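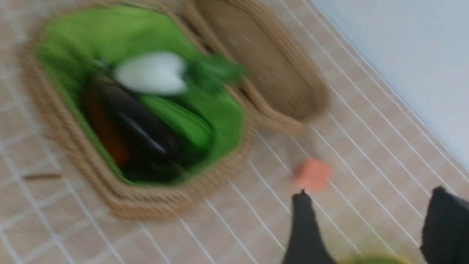

Liên Tôn, Khải Đặng and Delyth Pugh
Zerndale Household Food Study

Figure 2. Vegetables in a lined woven basket, with an eggplant among them.

4. Where the vegetables are kept

4.1 Open storage and the refrigerator

In the previous section we described how households in Zerndale buy their vegetables. In this section we follow the vegetables after they enter the home. Earlier studies of food waste have mostly looked at the shop, the plate and the bin, and the time between the shop and the plate has received less attention. Our material suggests that this time has its own habits, and that these habits are learned from parents more often than from labels or advice leaflets.

The diaries were kept by 75 households, and each household was visited two times, once in March and once in the winter. Participants wrote down what they brought home, where they put it, and when it was cooked, given away or thrown out. The entries were short. A typical one reads: "beans, bottom drawer, cooked with egg, 6 pm". Longer notes were welcome but not required, and some participants wrote almost a page about a single cabbage.

We use the term open storage for any place where vegetables stand in the air of the room, such as a bench, a shelf, a bowl or a basket like the one in Figure 2. We use cold storage for the refrigerator and, in a few older houses, for an unheated laundry which was used in the same way during winter. The border between the two was not always clear. One participant, Phúc Ninh, moved his tomatoes to the refrigerator every night and back to the bench every morning in hot weather. We recorded this as open storage, following his own description, although we accept that another reader could decide differently.

Onions, garlic, potatoes and pumpkin were kept in the open by most households, and there was little disagreement about them. Leafy vegetables were nearly always put in the cold. The difficult group was in the middle: eggplant, tomato, cucumber, capsicum and zucchini. For this group the choice depended less on the vegetable than on the day when it was going to be eaten. An eggplant for tonight stayed on the bench, and an eggplant for later in the week went to the drawer. Several participants said that putting something in the drawer was "a small decision not to cook it".

4.2 Being seen and being remembered

The diaries contain nearly 260 entries in which a vegetable was thrown out. We asked for the reason in each case, in the participant's own words. Many answers were simple (soft, mouldy, smelled bad), but in a large part of them the participant also wrote that the item had been forgotten. The forgotten items came mainly from the lower drawers of the refrigerator, and often they were still in the bag from the shop.

This does not mean that open storage saves food. Vegetables in the open spoil faster in summer, and the participants knew it very well. What changes is the kind of loss. A vegetable on the bench is watched while it gets worse, and it is often cooked one day before it is lost. Tín Đặng, who cooks for a family of six, explained it during the second visit: "When the skin begins to wrinkle I see it and I change the dinner. In the fridge it wrinkles and I am not informed." We found similar remarks in other interviews, usually with less humour.

A related practice was the mixed container. In 23 households, vegetables of different kinds were kept together in one basket, box or large bowl, and the cook chose from it without a fixed plan. The people in these households were not more careful shoppers than the others, and they did not spend less. However, their diaries show more dishes with several vegetables in small amounts, for example soups, fried rice, and a stew that one family called Stakside after the street where the grandmother had lived. Dishes of this kind accept half an onion or the last piece of eggplant without difficulty. A recipe that asks for exact amounts does not.

Linings and covers were also mentioned. Some participants put paper under the onions to catch the loose skins, and others used a cloth which they could shake outside and wash. One participant washed the cloth together with the tea towels and wrote the washing days in the diary, although we had not asked for this. The cloth was described mostly as a matter of cleanliness. Only a few people connected it with bruising, and we have no measurements to say if they are right.

4.3 Who decides

In most homes one person decided the place for each vegetable, and the other members followed or did not follow. Conflicts were minor but they came back again and again. The most common one concerned tomatoes. In the Đào household (the name is changed) the mother kept them on the window sill and the adult son put them in the refrigerator when he came home late from his shift, so that the same tomatoes were moved many times before they were eaten. Both of them wrote about it in the diary, in different colours of ink.

Younger participants who lived in shared houses had another problem. The bench belonged to everyone and the refrigerator shelf belonged to one person, so private food was pushed into the cold even when its owner would have preferred the bench. At the Skollden site, a large shared house with a single kitchen, all vegetables except the onions were stored this way. Two residents told us that they had stopped buying eggplant for this reason - it takes too much place on a narrow shelf.

4.4 Limits of the material

The diary method favours people who like to write, and probably also people who like to cook. It is possible that taking part in the study changed the habits we wanted to observe; some participants admitted that they had cleaned the drawer before our visit. We have also not weighed the discarded food. The entries tell us that something was thrown out, and they cannot tell us if it was a whole cucumber or the end of one.

The climate is another limit. Zerndale has dry summers, and the practice of leaving vegetables in the open may be less suitable in a humid coastal town. For this reason we compare in Section 5 only the winter diaries with the earlier coastal survey, and the summer entries are reported separately in the appendix.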